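From: Maj-Britt Grønli
To: Small Workrooms list
Date: August 3, 2019
Subject: Re: [workrooms] Wire cube on a desktop, yes or no?

Hi Trygve and all,

Yes! A big yes from me, and sorry for the length of what follows, but you've hit on my favorite subject.

Trygve Lundgren wrote:

> I have a white sit-stand desk that I like a lot and a pile of small stuff
> that I don't like at all: tape, chargers, label rolls, screws in bags. The
> drawers I had before went with the old desk. My wife suggests one of those
> black wire cubes with wood shelves, put right on top at the back. I'm
> worried about three things. Will it wobble when the desk goes up? Will it
> eat all my working space? And won't small things just fall through the
> wire or off the shelf? Ottar told me he gave up on his after a month and
> went back to a rolling cart.
>
> Also, baskets or closed boxes?
>
> Trygve

Taking your worries in order.

Wobble. Mine moved a little at full height until I tightened everything up. The panels on mine are held with Clikgate clips and I'd put two of them on backwards (they go in either way, they only hold in one). Once those were turned around the whole thing stiffened up beautifully. I also stuck thin felt dots under the corners so it wouldn't scratch the white top. Put the heavy things on the bottom shelf, as low as you can get them. I keep a box of brass hinges down there and I think it does more good than any bracket would. And go up slowly the first time with one hand on the cube!

Working space. It takes the back of the desk and you get the front, so it depends on how deep your top is. Mine had been a landing strip for mail back there anyway, so I lost nothing I was using. Push it back toward the wall but leave enough of a gap that it can't scrape when the desk travels. I didn't, and there's a gray line on my wall to show for it.

Things falling through. Not from the shelves, they're solid wood, but anything round will go rolling toward the sides and a pencil will happily poke out through the wire. So baskets, baskets, baskets. I'm completely sold on the little plastic ones with slotted sides, the kind you'd put clothespins in. You can see what's in there without taking it down, they weigh next to nothing, and they come in ridiculous colors. Mine are bright yellow and I love them. Valter Åberg has the same thing in a sort of hospital green and says he loves his too, so who knows.

Size matters more than color, though. Measure the space between the two shelves before you go shopping, then take off enough for your hand. My first set was from Dormont and slid in like a dream, but I couldn't get my fingers in over the rim, so every time I wanted a paper clip the whole basket had to come out. Go smaller than you think. One basket, one kind of thing, and when you're working on a job you lift that basket out and set it at the front corner of the desk. When you're done it goes back. That's my entire system and it has held since January.

I'd skip closed boxes on the open shelves. I had some nice Voicu ones with lids and forgot what was in every single one of them.

On money: I paid 400 kroner for the cube, secondhand, and 30 each for the baskets. Halvard Fjeld got a new one for roughly 300 in a sale, so keep your eyes open. The desk is a Sterkamel and cost a good deal more, let's not talk about that.

As for Ottar Fagerlund and his cart, I've seen what he keeps on that cart (hello, Ottar), and no shelf on earth was going to hold it.

One more thing I'd do differently is the cables. Anything you keep plugged in on the shelf needs enough slack for the desk at its tallest, so raise it all the way up before you tie anything down.
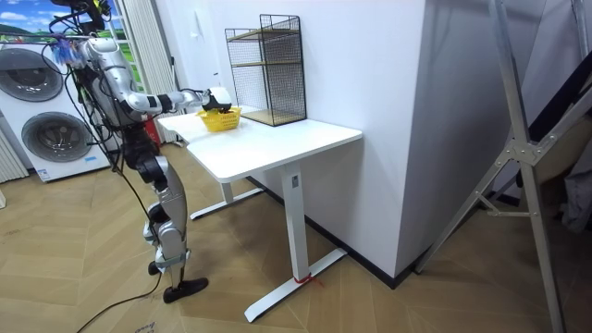

And leave the upper shelf half empty for the first few weeks. You'll find out what you reach for, and it won't be what you planned on! Do write back when you've got yours set up, I want to hear what color you picked.

Maj-Britt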